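Why I keep my old emails on paper

November 2021

When I moved to Ondberg for work, I had two suitcases and one computer. My parents stayed in Cidov, and for the first years we wrote to each other almost every evening. My mother wrote long letters by email, with recipes and news of the neighbors. My father added one line at the end, usually on the weather.

Last February I wanted to find her recipe for plum dumplings. I remembered that the mail service had a web page where all my old messages were kept. I typed the address and received a 404. The company had closed, and I had missed the notice. 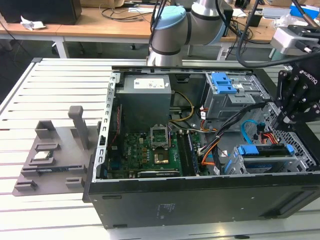 I was sad for two days and then I became practical. I had one old copy of the mailbox, made before I changed my address. In it were 1,320 messages, and 900 of them were from my parents. I decided to print the ones I love most and put them in binders, one for each year. 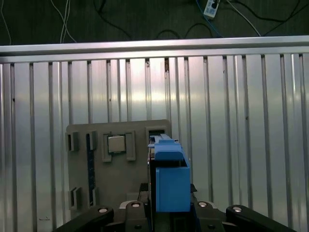

Printing letters is slow work, and I learned to like it. You cannot print without reading, and you cannot read without stopping. One evening I spent on a single message in which my mother explains how to choose a melon. My desk in those weeks had papers on every side, and behind it were cables hanging in loops, the same as the ones over the rail here, with a white power strip among them. I did not tidy anything until the first binder was full.

The paper I bought in Duggan, in the small shop next to the post office. It is a little thicker than normal and has a warm color. The owner advised me to leave a wide margin on the left — good advice, as the holes would otherwise go through the words.

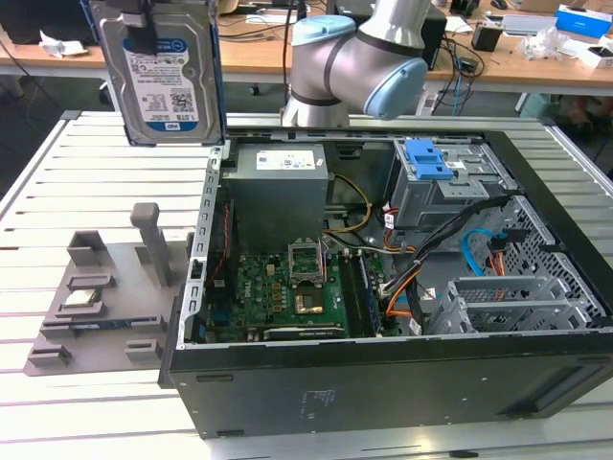

A 1.0TB drive from WD.

Now I have 12 binders on the shelf. I write small notes in pencil next to the text, for example who a person was, or which dish never succeeded in my kitchen. My mother corrects me by telephone. She says the dumplings need more flour than she wrote, and that she always knew it. 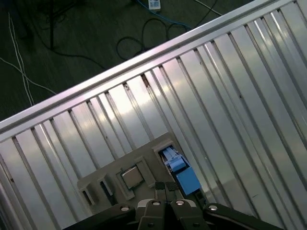
In spring I will take the train through Tredemport and bring the first three binders to Cidov. My father asked if his weather lines are also printed. They are, every one of them.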